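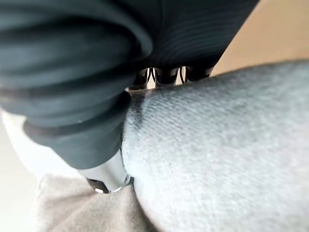
Section 8: Throw Pillows and Covers

By now your Brorach sofa should be standing where you want it, with the headrests on and the feet level. If it isn't, go back to Section 7 first, and come back when you've got your breath. This part is the easy one. You need the pillow inserts, the fabric covers, a dry soft cloth and a clean place to lay things out (I use the bed, but a big table works too).

Before you start

Wash your hands and take off any rings or a watch. Brushed fabric snags on anything with a prong on it, and I have the pulled threads on my own pillows to prove it!

Caution: Don't open the plastic bags with a box knife. Tear them at the perforated strip, or snip one corner with scissors held well away from the cover.

8.1 Filling the covers

1. Take the inserts out of their bags and let them sit for 30 minutes. They come squashed flat from the warehouse and look pretty sad at first.

2. Open the zipper all the way. Turn the cover inside out and check the seams for loose threads, then turn it back. Trim a loose thread if you find one, but don't pull it.

3. Fold the insert in half like a taco and slide it in, folded side first. Let it open up once it's all the way inside.

4. Reach in and push the filling into the two far corners with your fingertips. Do the near corners next, then close the zipper slowly, keeping your other hand between the zipper and the insert.

5. Tuck the zipper pull under its little flap. If you can still feel metal on the outside, it isn't tucked, and it will scratch leather.

Note: A new cover is meant to be snug. If you're really fighting it, check that you haven't mixed up the sizes. The code is on the tag inside, and the large cover is 1352.

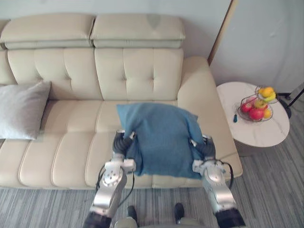
Corinne Vashaw
Home Setup Writer, Itberg

8.2 Putting pillows on the sofa

1. Wipe the seat with the dry cloth first. Go along the stitched grooves too, and get down into them, as crumbs and grit love it in there.

2. Pick up a pillow with a hand on each side. I know everybody grabs a corner, me included, but the corners go limp after a few months of that.

3. Lower it onto the seat and lean it against the back cushion. Lift it again if you want it somewhere else. Dragging a pillow over leather leaves dull tracks, and on the cream they show up sooner than you'd think.

4. Give each side a gentle pat to plump it back up. No karate chop, please!

As for where they go, I like a light grey pillow at one end and the teal-blue toward the middle, where it gets to be the bright spot against all that cream. You may like them both at the same end. Our display in the Lostinville store gets changed around constantly and it has looked good every which way, so play with it.

Caution: Keep new colored covers off light leather if either one is damp. Color can transfer, and once it's in the leather I don't have a trick for getting it out. Let everything dry completely after washing, zipper side included.

8.3 Looking after the tufted backs

The buttons on the back cushions are sewn through. Don't twist them or use them as a handle when you shift the sofa. For dust in the tufts, use the soft brush on your vacuum at its lowest setting and work from the button outward.

If a puffy panel looks flatter than the one next to it, knead it with your palms for a minute. Mine took most of November to settle in, and the seat I always sit in was first.

Note: Lint from brushed covers is normal in the first few weeks. Shake the pillows outside and go over them with a lint roller. Don't use the roller on the leather.

Washing instructions for the covers are in Section 9. Keep the sewn-in tag, you'll want that code if you order spares.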